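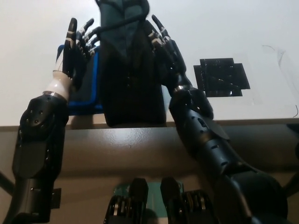

Home
Reviews
Watch Guides
Podcast
About
Contact

About Domuseck

Hi, and thanks for clicking the one page on this site with no spoilers on it! I run Domuseck, a site for people who like anime and video games and would like to read about both without somebody shouting at them.

I started writing it in October, a good few years back now, after finishing a very long mecha series and finding that my friends had stopped answering my messages about it. So I put up a 2,000 word post on the ending (I'd cut it to 1,000 these days, it needed it) and a handful of strangers came and argued with me in the comments. They were lovely about it. A couple of them still write in, mostly to tell me I got the middle episodes wrong, and I've rewatched them since and I'm not budging.

What do we cover? Mostly older series, the kind that ran on late-night TV and then got one bad DVD release, plus role-playing games, visual novels and the odd fighting game when I can find someone to lose to. We do new shows as well, but I wait until a season has finished before I review it. I know that costs us readers. I tried weekly episode write-ups for a while and I was miserable, and you could tell from the writing.

I say "we" because there are several of us now. I do the reviews and the site itself, and the rest of the crew handle the watch guides, the podcast edit and the comment queue. We're spread over a few time zones, which makes recording day a mess, but it does mean someone is usually awake when the site falls over.

The home base is Iltgate, where I live and where the back room of my apartment is full of shelves I shouldn't have bought. There's a monthly game night in town as well, in the upstairs room at Baptiste, the cafe by the bus station. Bring a controller if you have one. The soup is good and the chairs are terrible. We can fit 60 people if nobody minds standing near the stairs, and you don't need to be a reader to come along.

A few things people ask me a lot. We don't give scores. I used to, and then I gave a racing game 76 and spent a whole week defending the 76 when I wanted to talk about the music. We do accept review copies, and it says so at the top of the post whenever we've had one. We don't run leaks, and we don't run posts about what some fan said to some other fan, so please stop sending me screenshots!

The site runs on Plotex, which I picked mainly for the spoiler tags. Please use them in the comments, even for shows that are older than you are. Somebody is always watching for the first time, and I'd like them to have the same awful shock I had.

If you'd like to write for us, send a short pitch through the contact page and tell me about a series you've changed your mind on. I read all of them, slowly. The next pitch round closes on 27th August, and anything that arrives after that goes in the pile for the one following.

Recent posts
Where to start with long mecha shows
Five visual novels you can finish in a weekend
Podcast: the filler arc we'd keep
Subs, dubs and watching with your parents
Game night at Baptiste: what to bring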